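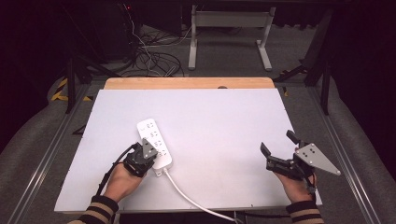

My desk and I had not been on good terms since September. That was the month I moved my work home, pushed a table against the wall, and plugged everything I own into one brown extension cord that had come with the apartment. The lamp went in, then the laptop, then the phone charger, then the little heater I keep by my feet (please hold that thought, we'll get to the heater). By winter I was crawling around on my hands and knees twice a day to find out which plug I'd kicked loose.

So I decided to do the most boring home project there is and think properly about the power strip.

I know! You were hoping for wallpaper. But I've written about homes for a long time now, and I can tell you that people will spend weeks picking out a desk chair and then grab the first strip they see at the checkout. I did it too. My friend Ilgın Yurt, who fits out small offices, came over for coffee, looked under my table, and put her cup down without drinking any.

"Start with the desk bare," she told me. "Then put the strip on it before anything else goes back."

On it? On top? I'd spent my whole adult life hiding those things behind furniture, and I said so, probably with my mouth full. Ilgın's point was that you can't tell where a strip belongs until you've had it out on a flat surface in good light, turned it this way and that, and seen which end the cord comes out of. If the cord leaves from the wrong end, you wind up with a loop of slack across the spot where your elbow goes. I had exactly that loop. I'd been resting my notebook on it for months.

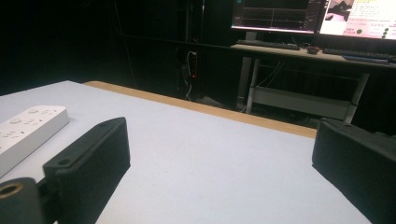 And a bare white tabletop is a wonderful thing to think on, by the way. With all my junk gone I could see how little of the desk I really used: a patch in the middle for the laptop, a patch on the right for a mug, and a whole left side that had turned into a shelf for mail. Since the left was doing nothing useful, that was the obvious home for the power. My wall outlet is on the right, naturally. We measured the run along the back and it came to 80 inches, more than my old cord could manage without going tight as a guitar string behind the radiator.

Then came the shopping, and oh, the opinions. Lilibeth Ignacio, who lives upstairs and repairs sewing machines, is firmly in favor of a separate switch for each outlet. She has a machine, a lamp and an iron going at the same table and she likes being able to shut off the iron and leave the rest alone. Czesław Piątek, my old neighbor, thinks switches are one more thing to break and wants a plain strip with one good button. They argued it out on my landing while I stood there holding the recycling.

I'd gone back and forth for days before I worked out that I should be looking at my plugs instead of at the strips. Lay them all out in a row, fat ones included. Mine were two slim plugs and 3 big square chargers, and the chargers are the troublemakers, as they always are, sprawling over the outlet next door as if they'd paid for both seats on the bus.
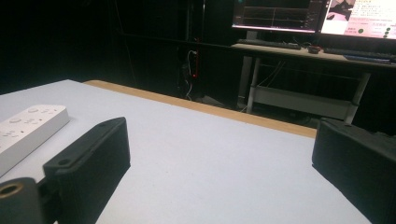

Set the strip at a slant before you commit to a spot. A straight line along the back edge isn't always the easiest to reach.

The slant was a small revelation to me. I'd assumed the strip had to sit square with the table, because everything on a desk sits square with the table. But turn it a little and the far outlets come toward your hand, and a big charger can hang over the side instead of bumping into a wall. I left mine like that for a week with a bit of removable tape under each end and just lived with it. I moved it 2 times. Both moves were a matter of inches, and both made a difference to how often I swore.

A word on where the slack goes. I bought a fabric sleeve called the Nesamura, which zips along the bottom, and I love it, though it's a pain to open again once you've stuffed it. Ilgın prefers plain hook-and-loop ties and buys them by the roll. Either is better than what I had, which was a bread bag clip.
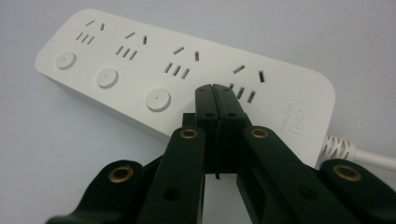
Randa Saliba

I came down on Lilibeth's side in the end, for anyone keeping score. A row of outlets with a round button by each one suits the way I work, with the lamp on all day and the chargers on only when I need them. I like big buttons I can find without looking. I've stuck a dot of colored tape next to the lamp's, and I've stopped switching off my laptop in the middle of a paragraph. Czesław came to inspect and pressed every button, on and off, and said it was "a lot of clicking."

Now, the heater. Ilgın made me take it off the strip altogether and plug it straight into the wall, and she wasn't gentle about it. Heaters pull too much for that sort of thing, and so do plenty of other appliances that make heat, so read the rating on the strip and the label on the appliance before you pair them up. Don't run one strip into another, either. And if a plug or a socket ever feels hot, stop using it. I'd been doing at least one of these wrong for years and feeling quite smug about my cozy feet.

The whole job took an afternoon, plus the week of taping and grumbling. The desk went back together with the mug on the right, the lamp at the back, and the mail in a drawer where I can ignore it properly. My knees are grateful. Next I want to do something about the kitchen counter, where the toaster and the kettle have been sharing one outlet, and Ilgın has already asked when she can come and see it.

By Randa Saliba
February 11, 2020

Last updated: February 11

More from Home & Desk
The Drindeo lamp, one winter later
Czesław Piątek's balcony shelves
What to keep in a hallway drawer
Small kitchens: where does the kettle go?
Letters: your worst extension cord stories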